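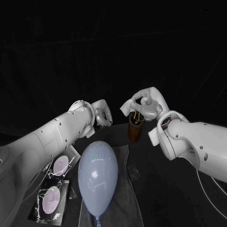 Notebook, Hunmont bench - 26/10/2025

Quiet Sunday, so I had the bench to myself and got a long run at the two-handed balloon task. Teleop the whole way, both arms. 15 episodes kept, 6 thrown out (four were me hesitating, two were the glove link lagging).

I love this task! Everything on the mat is light and slippery, and the moment one hand gets lazy the other has to cover for it. My habit from the Moncrieff jobs was to drive one arm and park the other. Doesn't work with a balloon. Today I kept them both moving and the motions look much more like a person's.

Settings: Wistero recorder, finger speed down to 20 percent for anything touching the balloon, full speed for reaches. Grip limit same as Friday.

Pinches with thumb and index are the best of the lot. Getting the other three fingers to stay curled out of the way took a while - I now close them first and leave them alone.
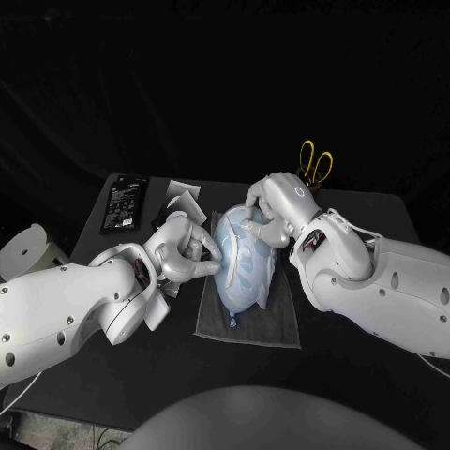
Left hand pinching at the edge, right hand holding from above.

To do:
- recalibrate left thumb, it closes a touch late
- trim dead time at the start of each episode
- ask Skalcombe if they want the rejects too
- episode counter is at 3500, check disk space before the next session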